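Lids, Lids, Lids: Pictures from the Caditz Home Sessions
Posted 6 Mar 2018

A bunch of you asked for more pictures after my last post, which was all graphs (sorry, I like graphs), so here's a little gallery from the apartment in Filtdale. I'll keep the talk short. Well, shorter.

Quick catch-up if you're new: Caditz is our project for teaching an arm to do small household chores by showing it, over and over, in rooms where people really keep their stuff. A person guides the arm through the job, we save the camera views and the joint positions together, and every run becomes one example for the model to learn from. We started in December with cups. Cups went fine! Then we moved on to lids, and lids have eaten my entire winter.

Why lids? They're flat, they slide, they roll away when you least want them to, and you can hold one by the rim in a hundred ways that are all sort of okay and sort of wrong. A cup more or less tells you where to grab it. A lid lies there and dares you. They're also everywhere in a home, and a robot that can't deal with one isn't going to be much use to anybody around dinnertime.

Our goal for this home was 60 good runs. "Good" means I'd be happy for the model to copy it, so a run where the lid skates across the table and gets picked up on the third try goes in a separate folder. I used to delete those. Vandenberghe, the lab that trains on our data, asked me very nicely to stop deleting them, so now I have a folder called "oops" and it's growing beautifully.

At the table

I love working on this table and I also kind of hate it. The marble pattern is gorgeous, and it throws light back at the camera like you wouldn't believe. In our old practice room the tabletop was plain matte gray, and a model trained only on that fell apart the minute it met a shiny surface. So shiny is good for us. Shiny is what we came for! It's just rough on my eyes when I'm reviewing runs late at night.
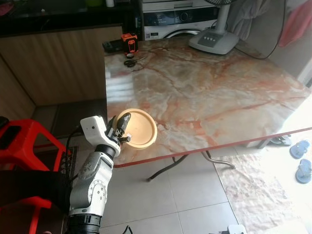

Cream lid up on its edge, with the laser level and the scissors across the table.

We leave the other things on the table, by the way. I get asked about that a lot. If you clear everything off, you end up teaching the arm that a lid is "the only thing on the table," and then you put it in somebody's actual kitchen and it has no idea what to look at. My rule is that nothing gets tidied up for the camera unless it's in the way of the arm's elbow. Between runs I'll slide a thing or two over a few inches so the background isn't the same in every single example, and then I write down what I slid, and then I lose the piece of paper. (Follitz has a notes field now. I'm trying.)

Oh, Follitz! That's the recording program we switched to. The old one made me start every camera separately, and if one of them began late you didn't find out till you got home. Follitz starts them together and beeps if one drops out. It's not a nice beep. I've grown very fond of it.

The view from the wrist

People always want to see what the head camera sees, and fair enough, it's the one that looks like a normal photo. But the wrist camera does so much of the work. When the fingers are closing in on something thin, the head view often has the hand smack in front of the very thing you care about. The wrist view gives you the last couple of inches, and with lids the last couple of inches are pretty much the whole story.

The catch is that it spends a lot of its life looking at floors, feet and furniture legs. My first instinct was to trim all of that out. Then we tried training with it trimmed and with it left in, and left in did better on reaching, so the floors stay. I have now looked at more floor tile than anyone who doesn't lay it for a living.
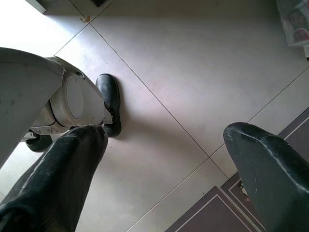 In and around the fridge

The fridge was the part I'd been putting off. An open fridge is a narrow white box with shelves full of somebody's groceries, and you can't just swing the arm around in there the way you can over a table. You have to come in low and straight, and you have to come out the same way, and in between you have to not touch anything you weren't asked to touch. Guiding it takes patience. I hold my breath through the whole thing, which is silly, but I've noticed everybody who tries it does the same.

A few notes for anyone planning fridge runs of their own:

Open the door all the way before you start recording. A door that's drifting shut during a run makes a mess of the example, and you may not spot it until playback.

Give it breaks. We do 7 runs and then shut the door and let the food get cold again. It's someone's food!

Mix up the groceries between batches, even just a bit. Swap a jar and a packet, turn a bag the other way. If the shelf looks the same every time, the model will happily memorize the shelf.

Check the sleeve on the forearm before each batch. Fabric can ride up toward the wrist, and then you've got a fold of cloth where you don't want one.

Start from different spots. I'm bad about this one. I have a favorite starting pose and I drift back to it all day unless I make myself stick to the list.

We've also been arguing about how fast to go in. My feeling is that slow runs are cleaner and easier to learn from, but if every example crawls, the arm learns to crawl too, and then you're standing there with the door open watching it think. For now we're recording 2 speeds for every placement and we'll let the results settle it. If you've got experience with this, please, please tell me in the comments.

My favorite from the whole set is the orange lid in the fingertip, just over the floor of the fridge, with all those groceries and a door full of odds and ends for company. Lots of red packaging, lots of clear plastic, lids everywhere that aren't the one it's holding. That's about as honest a test as I could ask for.

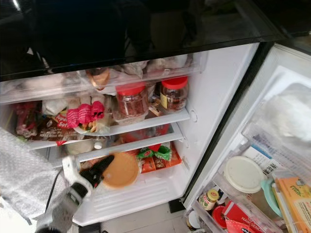
Shona Hepburn: On the speed question, we ran into the same thing with drawers. Recording slow and fast in equal amounts gave us a policy that sort of wobbled between them, like it couldn't make up its mind. Labeling each run with its speed fixed most of that. Do you save a label with yours, or is it just in the file name? Also, do the clear plastic things give you trouble? Our depth readings go to pieces on anything see-through.

Ooh, thanks Shona! It's in the file name right now, so I can pull it out and make a proper label without redoing anything, thank goodness. And yes, clear plastic is awful for depth. We've been training on color only for the fridge runs and keeping the depth files on the drive in case somebody smarter wants them. I'd love to hear how you split your drawer runs between training and testing. We hold back a whole home each time, and I keep going back and forth on whether that's too strict when you only have a few homes to begin with. Send me a note if you don't feel like typing it all out down here.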